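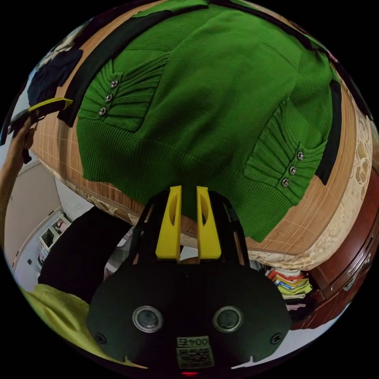 Kakel played in Tarkcombe last night, their first concert there in five years. I was standing near the back, but the sound was very good.

Before the last song the singer spoke against closing the Morkenden rehearsal rooms. The council will decide in March. People clapped for a long time.

The petition has 3619 names now — I added mine on the bus home.

They played only two songs from "Tilahun", which made me a little sad. It is still their best record.

Next concert is on the 28th. I have a ticket already.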